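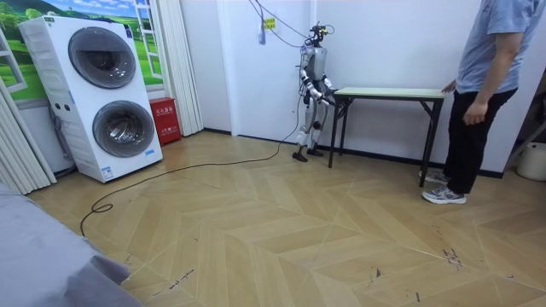
Figure 12-1. Robot and operator in position at the folding table.

Print | E-mail

12. Visitor Demonstration: Two-Party Table Carry

This section covers the table carry as run for visitors at the Ballholm demonstration room. It assumes that Balto has been started and has passed the joint check in Section 9. Revision of 3 April 2022 replaces the January sheet, which gave the wrong order for steps 5 and 6.

12.1 Before visitors enter

1. Unfold the table and lock all leg braces. Put nothing on the tabletop.

2. Place the table with one short end toward the robot. The operator works from the opposite end.

3. Lay the floor cable so that it has slack but does not cross the operator's path. Pull the coil clear of the area where the operator will step.

4. Check that the overhead cables hang free and are not caught on the head or shoulders.

5. Load program 2629 from the Nisoter console. Wait for the READY line.

6. Set the arm speed limit to 33 percent. The limit returns to its default each time a program is loaded, so a value entered before step 5 is lost.

CAUTION: Do not reach between the robot's arms and the tabletop after READY is shown. Closing force is not limited during the approach.

NOTE: The operator should wear flat, closed shoes and nothing that hangs loose from the wrist or neck.

12.2 Running the carry

1. Tell visitors where to stand and that they must stay there until the robot is parked.

2. Rest one hand lightly on your end of the table to keep it from sliding. Do not lift.

3. Give the GRASP command. The robot brings both hands to the table. If either hand misses, give RELEASE and go back to 12.1, step 2.

4. When the console shows HOLD, take your end in both hands and lift slowly. Keep your back straight and your elbows close to your body.

5. Give the CARRY command by voice. Let the robot set the pace.

6. To finish, lower your end first, then give SET DOWN. Keep one hand on the table until RELEASE is complete.

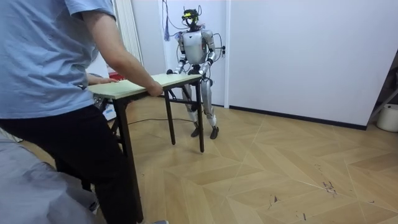
Grip position has more effect on the carry than walking speed. The robot holds the end of the table at its two corners, which gives it good control over twist and less over height. The operator makes up the difference: right hand closed on the front edge, left hand flat on the top, and the surface kept close to level. Pressing down with the flat hand is read as a load change and may stop the program with code 189.

CAUTION: Never pull the table toward you to correct its direction. Give STOP, set the table down, and start over.

12.3 If the program stops

Code 189: Load change. Ease pressure on the tabletop and give RESUME. If the code returns, end the carry.

Code 12: Wrist limit. Give SET DOWN. Move the table closer to the robot before the next attempt.

No code, arms still: Check the console connection. Do not try to free the table by hand while the fingers are closed.

Record every stop in the Shimada log before the next group enters. Send questions about this section to Silvia Kuruc, Ballholm.

Print | E-mail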